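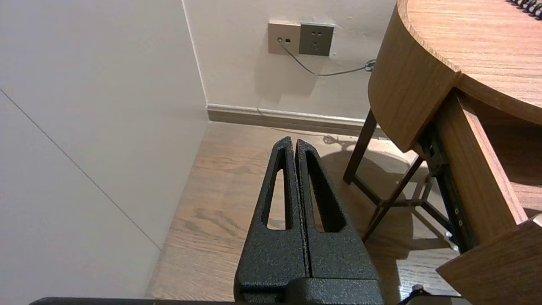
A beige data or telephone socket with a thin grey cable plugged in, beside a slightly darker grey power outlet

Wall plate

A wall plate (also faceplate, cover plate or, in some trades, socket front) is a flat cover fixed to a wall over the point where a cable comes out of it. It closes the opening, keeps fingers and dust away from the connections behind, and usually carries the socket, switch or port that people use. Wall plates are found in almost every building with fixed wiring. The two commonest kinds in living rooms, bedrooms and offices are the power outlet and the communications socket, the second of which may serve a telephone, a computer network, a television aerial or a mixture of these.

The term is used loosely. Some makers and shops apply it only to the removable front, while others use it for the complete unit, including the metal or plastic frame and the working parts clipped into it. This article uses it in the wider sense unless stated otherwise.

Contents
1 Parts
2 Types
3 Position in the room
4 Mounting
5 Colour and ageing
6 Cables at the wall
7 Cleaning and replacement
8 Local examples
9 See also

Parts

The visible part of a wall plate is the front. It may be a single moulding with the socket built in, or a frame with one or more openings into which separate modules are fitted. Behind it sits the wall box, called a back box or pattress in Britain, which is either sunk into the wall or fixed to its surface. The cable enters the box through a hole in the side or back, and its conductors are joined to terminals on the rear of the socket.

Two screws normally hold the plate to the box. They may be left in view, covered by small caps, or hidden entirely under a clip-on front. Screwless fronts are held by plastic catches and come away with gentle pressure from a flat tool at the edge, where a shallow notch is often provided.

A blank plate has no opening at all. It is used to close off a box that is no longer needed or is being kept for later use.

Types

Power outlets. The arrangement of holes depends on the plug system in use. Some plates accept one kind of plug only. Others, known as universal or multi-standard outlets, have overlapping slots and holes so that several kinds will fit. Combined plates of another sort keep the patterns apart, with a pair of openings for two-pin plugs in the upper part and a group of three for earthed plugs below. Outlets may be switched or unswitched, and many have internal shutters that block the holes until a plug is pushed in.

Telephone sockets. A telephone plate usually has one small opening. In older British houses this is a wide, shallow port with the catch at one side of the plug. In many other countries it is a nearly square port with a narrow catch. The first telephone socket in a house, where the outside line ends, is called the master socket and may have a split front.

Data sockets. A network plate looks much like a telephone plate, and the two are easily confused from a distance. The network port is wider and has more contacts. Telephone plugs of the common clip type can often be pushed into a network port, though repeated use of the smaller plug can bend the outer contacts. Where both services share one plate, the ports are generally marked with a small symbol or letter.

Television and aerial sockets. These have a round opening with a central contact and are sometimes paired with a second round socket for radio or satellite.

Combination plates. A single wide front may hold power, data and aerial modules. Where mains and communications wiring share a front, a partition in the box keeps them apart. Many installers prefer separate plates placed side by side, each over its own box.

Position in the room

Power and communications plates are often set next to each other, as equipment that needs one tends to need the other. A router, a cordless telephone base or a desktop computer can then be connected with short leads. Corners are a usual choice. Furniture leaves them partly free, the cable can follow the line of the wall, and the lead to a desk or shelf is less likely to cross a doorway.

Height varies by country, by the age of the building and by the purpose of the outlet. In older houses the plate may be fixed to the skirting board or just above it. Newer homes in many places have them higher, so that they can be reached without stooping. Outlets above worktops, beside beds and behind wall-hung televisions are placed to suit the furniture.

A pair of plates looks neat only when their boxes were fixed level. If the boxes are slightly out, slotted screw holes in the frame allow a small amount of turning. Frames that lock together at the edge are sold for the same purpose and keep an even gap between neighbours.

Large pieces of furniture cause the most trouble. A wardrobe, bed base or bookcase pushed into a corner can hide both plates or press on a plug that stands out from the wall. Remedies include flat plugs with the lead leaving at the side, a gap left behind the furniture, and an opening cut in its back panel.

Mounting

Flush mounting puts the box inside the wall, with only the thin front showing. In brick or block walls a recess is cut and the box is screwed or mortared in place. In hollow walls the box grips the board from behind with lugs or wings.

Surface mounting leaves the whole box in view. It is quicker, does little damage to the wall and is common in workshops, garages and rented rooms. The cable usually runs to it in plastic trunking, which may be painted to match the wall.

Where a wall is faced with panels, fitters try to keep a plate clear of the joints. A plate set across a joint seldom lies flat, and movement between the panels can open a gap at its edge.

Colour and ageing

White is the most usual colour for household plates, followed by cream, beige and several greys. Metal finishes are sold for kitchens and hallways. Plates of slightly different shades on the same wall are common, either where they came from different makers or where one was added later.

Plastic fronts can yellow with age, most noticeably where sunlight falls on them. The change is in the material and does not wash off. Grey and beige fronts show it less than white ones.

Cables at the wall

The lead between a communications socket and a piece of equipment is usually thin and light, in grey, white or black. It may be round or flat. Round leads stand up better to being moved, while flat ones lie closer to a wall and pass more easily under a carpet.

A lead should hang without strain on the plug. Adhesive clips along the wall or skirting take the weight, and spare length is best gathered in a wide loop. On wooden and other hard floors, a loose lead is usually kept against the wall, where it is less likely to be caught by a foot, a chair leg or a broom.

Cleaning and replacement

Fronts are wiped with a dry or barely damp cloth. Sprays should not be used on or near a power outlet, as liquid can enter the holes. Dust in an unused data port can be removed with a dry brush, and push-in covers are available for ports that stand empty for long periods.

A cracked front, a scorched mark or a plug that feels loose is a reason to stop using a power outlet until it has been checked. Rules on who may replace one differ between countries. Communications plates carry much lower voltages, but the supply should still be disconnected before the front is taken off. When walls are painted, fronts are best loosened or removed so that paint does not bond them to the wall.

Local examples

The Moynihan flats in Listville were fitted with paired power and telephone plates throughout, one pair to each of 238 rooms. At Salley House in Jillville, 53 rooms were later given data modules in the existing telephone frames, leaving the original boxes in use.

See also

Back box
Cable trunking
Extension lead
Light switch
Skirting board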